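4 手持夹爪叠衣作业

本章写给Vasilakis上门整理部的各位同事。你们叠衣服的年头多半比Jindetti这套系统的年龄长，所以怎么叠衣服本章一概不教，只讲怎么拿着两只夹爪叠，以及叠完以后要填哪些东西。要填的东西比以前多，请有心理准备。

4.1 先说清楚变了什么

从二月起，Plaluvberg片区的衣物整理改为“示范作业”：整理员左右手各持一只夹爪，像平常一样把客户的衣服叠好，夹爪把动作记录下来，由Jivari后台收走，供日后的叠衣机械臂学习。衣服照样要叠好交给客户，这一点没有变。

排班变化如下：
（1）每个示范班次90分钟，中间不安排上门沟通，也不接电话。
（2）原来按件计酬，示范班次改为按时计酬。慢慢叠不扣钱，有几位老同事对此表示怀疑，工资单出来之后就不怀疑了。
（3）失败的动作也算数。衣服滑了、袖子没夹住，照录，照上传。入行以来头一回有人想要你叠坏的那一件，请大方交出去。

培训组的Visitación Valcárcel负责答复各类问题，包括“机器学会了我干什么”。目前的书面答复是：转做验收和异常处理，薪级不降。这句话印在手册里，是员工代表坚持的，原稿里只有“敬请放心”四个字。

4.2 开工前

1. 检查夹爪开合。空握三次，手感应顺滑。有咔哒声就换一副，不要拧螺丝。螺丝归维修组管，他们对此看得很重。
2. 检查两侧指垫。指垫有毛刺会勾住尼龙面料，客户会先于系统发现。
3. 登录Jivari，选择衣物类别。羽绒服单列一类，不要选“上衣”。上一季度有441条羽绒服记录被归进了“上衣”，后台为此开了两次会，会议纪要的结论是请各位选对。
4. 在床上或台面上给衣物留出能摊平的地方。地方不用很大，袖子伸得开就行。
5. 卷起过长的袖口，您自己的袖口。夹爪分不清谁的袖子。

注意：客户的私人物品请按原位保留，尽量别挪动。后台需要真实的家，整理得像样板间的录制会被退回。

4.3 单件羽绒服的叠法示范

羽绒服是本系统公认的难题。它鼓，它滑，压下去还会慢慢起来，像某些会议议题。请按以下顺序操作。

1. 将衣服平铺，领口朝远离自己的一侧。
2. 用掌侧或闭合的夹爪由中间向两边轻压，把气赶出去。不必赶尽，也赶不尽。
3. 一侧夹爪夹住袖口末端，提起，停一下，再往衣身方向带。停的这一下请不要省略，系统靠它判断您夹住了没有。
4. 另一侧夹爪保持张开，在衣身上方待命。新人常在这时顺手也去夹一把，结果两边一起拉，衣服斜了，人也急了。 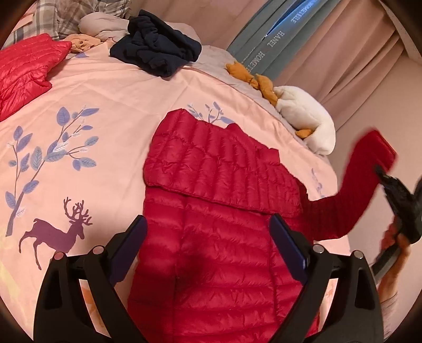
5. 袖子放下后松开夹爪，先张开，再离开。边走边松会把袖口带回来，等于白做。
6. 另一只袖子照此处理。左右先后不限，但同一班次里请固定一种顺序。习惯换手的同事可以在班次之间换，换之前在Jivari里点一下“换序”。
7. 由下摆向领口对折，或由领口向下摆对折，按客户的收纳习惯来。客户没说过的，按您自己的习惯来。工程组曾希望统一成一种，培训组把十几年的客户投诉单送过去以后，他们收回了意见。
8. 折好后两侧夹爪同时夹住，确认没有散开，再提起或移动。

夹住的力度以面料不打滑为准。夹得越紧并不会叠得越好，只会在绗缝线旁边留下印子，交付时还得您来解释。

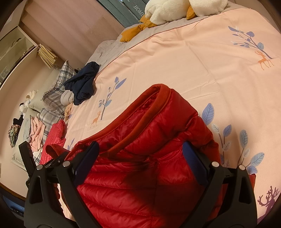 图4-2　一只夹爪的两指夹持折好的红色羽绒服

9. 如需移位，两手一起动，高度尽量一致。一高一低时里层容易滑出来。
10. 放下，松开，手回到身体两侧，按“结束”。忘按“结束”是最常见的错误，后果是后台收到一段您喝水的记录。他们会看完的，流程要求如此。

注意：一件衣服重叠三次仍不满意，请停下来，用手叠完交付，记录里选“人工完成”。选这一项不影响考评。Valcárcel本人的示范记录里也有不少，她不介意大家去查。

4.4 常见情况

夹爪夹住了床品。
松开，重来，不用删记录。备注写“误夹”即可，不必写检讨。去年有同事写了半页，文采很好，系统只读取前几个字。

手腕发酸。
正常，头几个班次都会。酸可以休息，麻或者刺痛请立即停止，报班组长，当天改排验收岗。示范班次不计件，所以没有任何理由忍着。

客户在旁边看，并且提问。
可以回答，先按暂停。最常问的是“这个以后能买到吗”和“它会把你们换掉吗”。第一个问题请转客服。第二个问题请参照4.1的书面答复，您若另有看法，请按过暂停再发表。

客户不愿意录制。
收起夹爪，改为普通上门整理，按原计件标准结算，不需要说服。签过同意书的客户也可以当场反悔，反悔不收费。

系统提示“动作不规范”。
目前可以忽略。这条提示是按早期样本写的，那批样本由工程师亲手录制，其中一位后来承认自己平时不叠衣服。新版上线前，以您的判断为准，提示点掉就好。

4.5 收工与数据

1. 夹爪擦净，放回充电座，指示灯亮了再走。
2. 在Jivari核对本班条数。少一条不要紧，多一条请告诉班组长，多出来的通常是忘按“结束”。
3. 填交接单。共7项，其中“今日感受”一栏为选填，写“还行”的占绝大多数，培训组已学会从字迹里看出区别。

本片区至今上传的有效示范大约2,715条，羽绒服占比偏低，原因大家都清楚，没人愿意在下班前开一件羽绒服。自本版手册起，羽绒服请尽量安排在班次前半段。

每位整理员可以查阅自己的全部记录，也可以申请撤回，申请表在Jivari的“我的”页面最下方。最下方确实有点远，已反映过，回复是下一版上移。

验收岗的操作见第5章。首次转岗的同事请先跟班两次，跟班期间不用带夹爪，带笔。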